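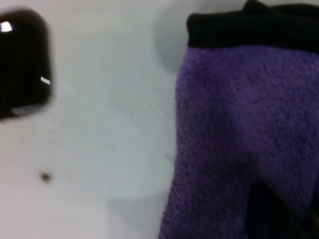
How often should a table be cleared completely? Once a day, in the evening, down to the bare top.

I have held to this since January and I think more households should. A table is the one flat surface everybody passes, so it collects whatever people are carrying. In our house in Tesstead that means gloves, post, a fluffy scarf, cups, and the lid of something whose bottom half is upstairs. Each of these takes seconds to put away. Left for a week, they take most of a Saturday morning and usually an argument.

The usual advice is to buy storage. I did that first. I paid 399 for a Tondska sideboard with deep drawers, and within a month the drawers were full and the table looked the same as before. A drawer is a good place for things that already have a reason to be in it. It does very little for a scarf that someone means to wear again tomorrow.

Soft things are the worst, in my view. A cup looks out of place on a table after supper and somebody will pick it up. Anything fleecy or knitted seems to belong wherever it lands, and it takes up half the space while hiding the crumbs and the gas bill. I now move fabric first and the hard things afterwards. Then I wipe.

Some people will say a bare table makes a home look like a showroom. I don't agree. Ours is covered again by breakfast — cereal, homework, keys — and that is what it is for. I also don't mind a mark or two on a white top. Ours has several, and the Wilter spray has never shifted the one near the window.

Baskets by the door are a separate matter. We have one and it is full.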